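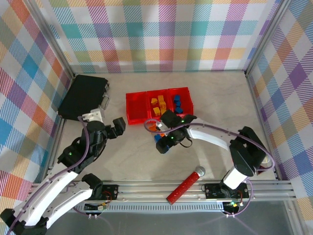 Section 4: Setting up your bins and printing your first labels

If you've made it this far, Sustska is installed, you've picked a password, and the label printer is plugged in and showing a steady green light. Good! Now comes the part I like best, where you tell the program what you own and where it lives. I wrote this section for people sorting small things at home (blocks, beads, screws, game pieces, buttons), but it works just as well for a pantry.

Before you start

Clear yourself some table space and have your containers within reach. You don't need to buy anything new. I ran my first setup with old muffin tins and a drawer divider, and half of those are still in use. You'll also want a roll of labels, a soft dry cloth, and a pencil for jotting down names you haven't settled on yet.

Note: The program uses the word "bin" for any single space that holds things. A tray with compartments is a "bin group," and each compartment is its own bin. I'll stick to those words from here on so what you read matches your screen.

4.1 Make your first bin group

1. Open Sustska and click Places on the left side of the screen.

2. Click New Group. A blank card pops up.

3. Type a name. Keep it short — the label only fits 20 characters, spaces included, and anything longer gets chopped without a warning. I called one of mine "Buttons and other fasteners" and got a label reading "Buttons and other fa," which I left on the tray out of stubbornness.

4. Under Layout, pick how many bins the group has. Count the ones you're leaving empty too. You can leave a bin blank for as long as you like and it won't nag you.

5. Click Save Group. The card turns from gray to white.

Caution: Don't change the layout after you've put items in the group. Taking away a bin also deletes the list of what was in it, and Undo won't bring that back. Move the items first (see 4.4), then change the layout.

4.2 Add your items

1. Click the bin you want to fill.

2. Choose Add Item and type a plain name, like "yarn needles, large." Put the main word first when you can. It makes searching so much easier later on.

3. Pick a sort rule. Color, Size and Use are already there, and you can make your own.

4. Leave the Amount box empty unless you really need it. I started out filling it in for everything and gave up before I'd finished one drawer.

5. Press Enter. The cursor jumps to the next line and you can keep right on typing.

Tip: Use one sort rule per group. I once had a group sorted by color on one side and size on the other, and I could never remember which side I was looking at.

4.3 Print and stick the labels

1. Open the printer lid and drop in the roll with the loose end coming off the bottom. Close the lid until it clicks.

2. In Sustska, check the group you want and click Print.

3. Choose Plirnel Narrow if you're using the roll that came in the box. Choose Bemamitz Wide only if you bought the bigger one separately. The wrong choice won't hurt the printer, but the words come out off center and you waste a strip.

4. Wipe the spot with your dry cloth, peel the label, and press it down from the middle outward.

5. Give it 90 seconds of quiet before you handle the tray. I go refill my coffee.

Caution: The cutter behind the paper slot is sharp. If a label jams, unplug the printer first, then pull the strip back out through the lid, never through the front.

If your labels print blank, flip the roll over. If they print but look pale, go to Settings, then Darkness, and move the slider to 13. The factory setting is lower than I like, and on colored containers I could hardly read it from across the room.

4.4 Moving things around later

You will change your mind. I redid my whole hobby closet last August, all 53 bins, and it went faster than I expected once I learned to do it in this order:

1. Open the bin you're emptying and click Select All.

2. Click Move To and pick the new bin.

3. Move the real items by hand.

4. Reprint the label only if the bin's name changed.

Note: If you share your list with someone else at home, have them close the program while you do this. With two people moving items at once, the last one to save wins.

Backing up your list to a thumb drive or to the Buenaventura online locker is covered in Section 5.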